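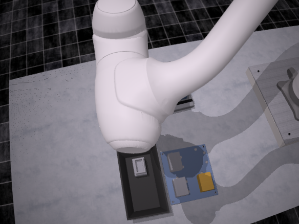 Third week of repainting the kitchen in Prakby. The walls took two coats and are done. The trim is next, and I want a white with a little pink in it, like the casings on that arm, with a pale gray counter like the tabletop under it.

Clekeck wants $1,174 for the counter, installed. Asfaw quoted $2,238 and can't start until June.
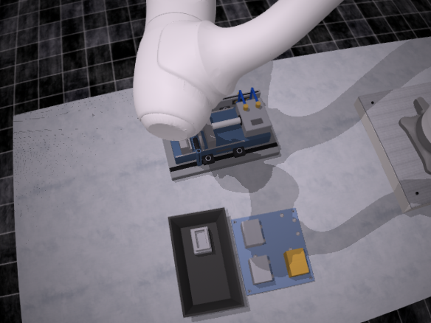 Going with Clekeck. They take $500 down. Paint first, then the counter.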